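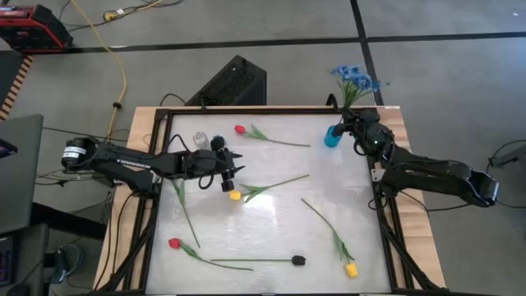 I've spent most of March swapping fingertips on a pair of robot arms, and I have opinions now! If you read my last post you know the plan was to stop fussing with software for a while and find out how much of my trouble was coming from the last two inches of the arm. I picked flowers for the test, mostly because I was sick of blocks. Blocks are easy. A fake tulip has a long thin stem that wants to roll, leaves that snag on everything, and a blossom that's much fatter than the rest of it, so wherever you grab it, you've picked a fight with one of those three. I scatter the tulips every which way across the white top, red ones, yellow ones, a black one, and the job is to get them up off the surface and into a vase. The blue bunch with the ruffled blossoms is a different animal and gets its own section further down.

So, fingers. I tried three sets.

The pointed black ones were my starting place and I almost didn't bother with anything else. They get under a stem beautifully. You can come in nearly flat, pinch, and lift, and the tulip comes up without dragging its neighbors along. Where they let me down is twist. A stem held between two narrow tips swings like a pendulum as soon as the blossom end is heavier than you guessed, and then you're trying to thread a swinging flower into a vase. I said some words.

Set two was a soft pad from Danzer that slips over the tips. Lots of grip, hardly any swing, and I was thrilled for one whole evening. Then I noticed how often I was closing on a stem and getting a leaf too (the pads are wide, there's no way around it). On the black tulip I kept catching the underside of the blossom and turning it face down.

Set three is printed, from a file Gobnait Ó Néill sent me, with a shallow groove running down the inside of each finger. She calls it the Tevetti finger and I haven't asked why. The groove centers the stem as it closes, and that cured most of the swinging. It's also fussy about approach angle. Come in crooked and the stem sits across the groove and you've got the worst of both worlds.

I logged 40 pickups with each set, same operator (me), same coffee. The grooved ones dropped 3. The pointed ones dropped 28, though a good chunk of those were me rushing the vase. I lost my notes for the pads, so you'll have to take my word that they landed in between.

Now the blue bunch. With so many thin stems together you'd think it would be harder, but it's the easiest thing on the bench to hold — it squishes, it fills the gap, it stays put. Pointed fingers win here, hands down. The trouble comes at the vase, when the stems fan out and one of them always catches the rim.

I ran all of this on the Lirudico controller, and Rigoberto Sotelo has been after me to try it on Uvar before I blame the hardware for anything. Fair enough. He thinks my closing speed is too high and the fingers are bouncing. I've turned it down a notch and the pads already feel calmer.

The grooved set is going back on tomorrow with a slightly deeper channel, if the printer behaves.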